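Zositz Bakery Words: README

Hello, and thank you for stopping by. Zositz is a word list with a short example sentence for every entry, covering the way people talk about baked goods in small shops, home kitchens, church sales and handwritten recipe cards. We started it one September because Raed Chidiac wanted a decent spelling list for his mother's recipe box and couldn't find one that knew the difference between a cruller and a crumpet. It grew from there, the way these things do, and now it has its own folder, its own version number and (we're a little proud of this) its own changelog.

What's inside

The current release has 2,826 entries. Of those, 749 are regional words or spellings, and they are the part we love best. There are 2 files:

words.tsv holds the entries, one per line, with columns for headword, part of speech, region, plural and example sentence.
sources.tsv says where each entry came from: an interview, a recipe card, a shop menu or a letter somebody was kind enough to send us.

Both are UTF-8 with tabs between the columns. Please don't open them in a spreadsheet and save over the top, as Tanner did once, or you'll lose the accents on half the French pastries and spend a Monday evening putting them back by hand.

On doughnut and donut

We get more mail about this than about anything else in the list, so let's talk about it. Both spellings are in, as separate headwords that point at each other. Recipe cards from older kitchens lean toward "doughnut," and shop menus lean hard toward "donut," and we didn't feel it was our place to pick a winner. The same goes for "icing," "frosting" and "glaze." Plenty of our letter writers use all three for the same topping, sometimes in one recipe! We kept each as its own entry and let the example sentences show how folks really use them.
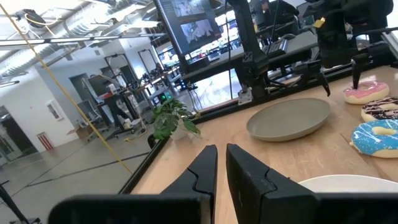 Three toppings: pink with white sprinkles, dark chocolate with thin white lines, and bright blue with a white zigzag.

"Sprinkles" turned out to be a bigger job than we'd planned. If you grew up saying "jimmies," you'll find that too, along with a note on where our letters using it were mailed from. We'd dearly like more of those, especially from anybody who uses both words and means different things by them.

How the entries were gathered

Tanner Kennedy did most of the interviews, sitting down with bakers at the Morin and Flekance shops after the morning rush and asking them to name what they sold, what it sat on and what they called the bits left over. Raed typed up the recipe cards. Every example sentence was written fresh by one of us or by the person interviewed, and none was copied from a cookbook. Names and home addresses were taken out before release.

Dishes and serving words

This section is newer and thinner. It covers plates, platters, trays, stands and boxes, and we know there are holes in it. The boundary between a plate and a platter gave us a long and friendly argument, and in the end we wrote the entries loosely and marked them "overlapping" in the region column, for want of a better spot. 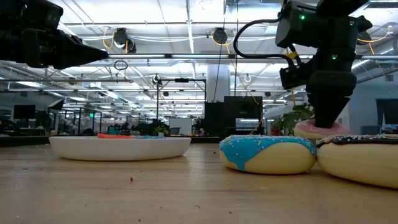

Pink frosting, and a wide, shallow plate with a curved rim.

If your family has a word for the dish that only comes out when company does, please send it along. We have a few already and they're lovely, but they all come from the same end of the same county.

Known gaps

Savory baking is barely covered. Crumb words are patchy as well: we have "crumb" for the inside of a loaf and "crumbs" for what ends up on the table, but only a handful of local names for either.
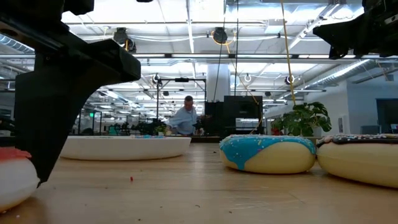
Plurals have been checked for the first 1,000 entries only, so please be gentle with the rest. Verbs such as "proof" and "prove" still share one entry and will be split in the next release.

Using it and sending changes

You're welcome to use Zositz for spelling checkers, classroom sheets, crosswords or plain curiosity. We ask that you mention the list by name and the version you used. Corrections can go in the Tusovley tracker, one word per ticket if you can manage it, with a note on where you heard it and how old the speaker was, if they don't mind saying. Raed reads the tickets in the evening and usually answers within the week, a bit slower around pie season.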